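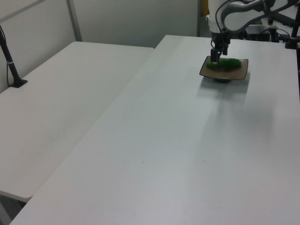

Plating and Table Setting for Beginners
Notes for session 4: one vegetable, one dish

Hello again everyone. Quite a few of you asked for the notes in advance this time, so I've written them up more or less the way I'd say them, rambling included. Bring them along and scribble on them.

Last time we looked at full plates, with three or four things fighting for room, and I think we all felt a bit worn out by the end. So this session goes the other way. We'll have a plain white table, a square brown dish and a cucumber, and we'll spend the whole first hour on them (yes, the whole hour!). Chiyo Takagi did this exercise with me years ago at Bredinano and I grumbled all the way through it, then went home and cleared half the things off my own kitchen table.

Before you come

Please read pages 17 to 24 in the course booklet, the bit on rims and feet. If you've lost your booklet there are spares on the shelf by the sink. You'll also want a pencil and one dish from home, square if you've got one. Nothing precious, please - we had tears over a chipped heirloom in October and I don't want to go through that again.

The dish

I'm very fond of the brown one. The centre is a lighter tan and the rim goes darker, so you get a border for free, and whatever you put in the middle already looks as if it has been given a place. The rim flares a little too. Underneath there's a dark round foot, which lifts the dish slightly off the table, and you get a soft grey shadow on the white top. Have a look for that shadow before you put any food down. On a patterned cloth you'd lose it completely, and I think it does half the work.

A square dish asks you a question that a round one doesn't: do you go along with the sides, or across the corners? Try both. Turn the dish, leave the cucumber where it is, and draw what you've got each time. Your drawings can be dreadful. Mine are.

The cucumber

We'll be using them whole, with no slicing until after the break. I know a whole cucumber isn't anybody's idea of supper, but it's a good practice shape, long and rounded, and the green is lovely against the brown. Aim for something that sits nicely on the dish with a bit of brown left round it. A huge supermarket one that sticks out over both ends gives you a different exercise altogether (we can do that one too if there's time).

Things to try, in any order:

Lay it straight across the centre, level with the near edge of the dish.
Lay it corner to corner.
Push it well over to the right and leave the rest of the dish bare.
Put it down, walk to the other side of the table and look back.

The third one makes people fidget. Leave it there for a full minute anyway before you move it back. 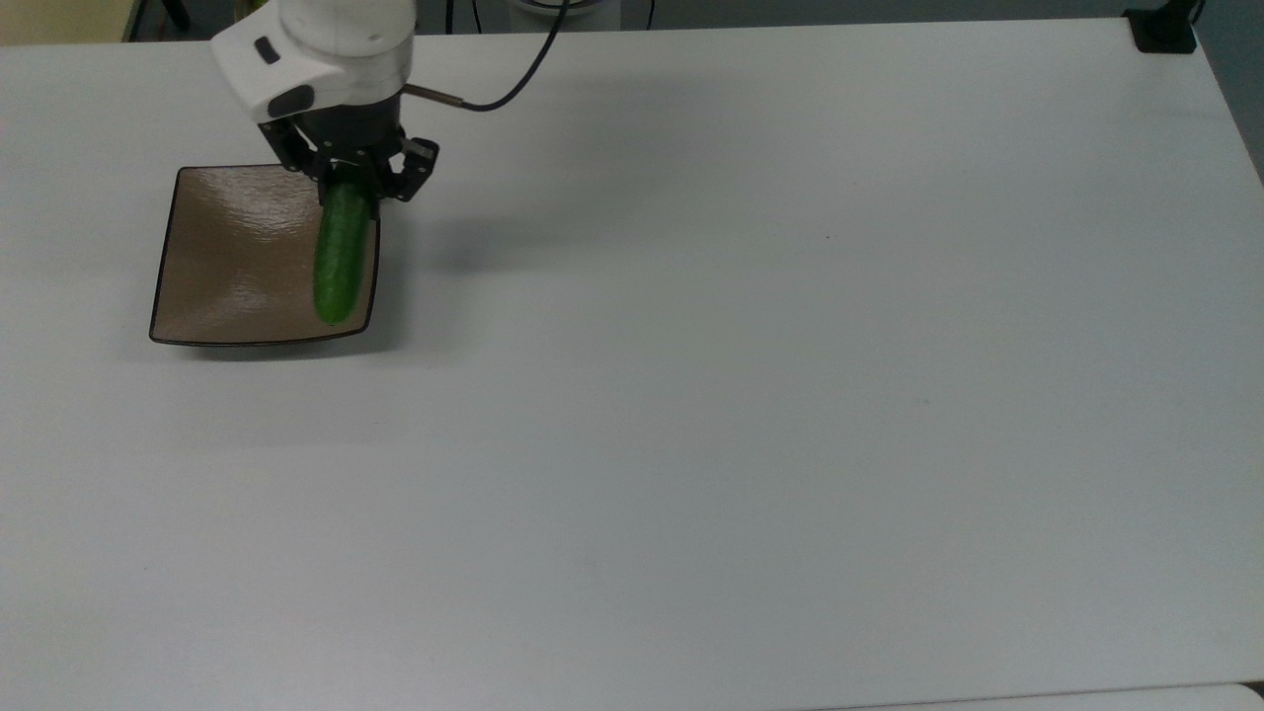 Yvette Pelletier

Coming in from above

Lowering a long thing onto a small dish is fiddlier than it sounds. If you hold the cucumber upright by its top end, the bottom tip is what arrives first, so decide where you want that tip before you go anywhere near the rim. Then let it down gently and lay the rest over. Once it's down, take your hand away and don't nudge it! If you don't like where it went, lift it clear and start again, as nudging leaves smears on the dish and you'll see them the moment the light catches.

The curve matters as well. Hardly any cucumber is properly straight. Hold it up, turn it slowly and find the bend, then choose which way you'd like it to face. I like mine bending towards whoever is sitting down, though Chiyo always did the opposite and we never did agree.

The empty table

Someone in the Tindville group asked me why I wouldn't let them put out a napkin and a glass. Well, look how much white there is to the right of the dish, and in front of it. I find that calming. I also find it terrifying, because every little speck and smudge shows up, so do wipe your table down first and then check it from low down, with your eye near the surface.

After the break

We'll slice, at last. Boards and knives are provided. For homework, do the four positions again with something of your own, a carrot or a courgette perhaps, and bring your drawings to session 5. Spoons next, so have a rummage in your drawers for an odd one.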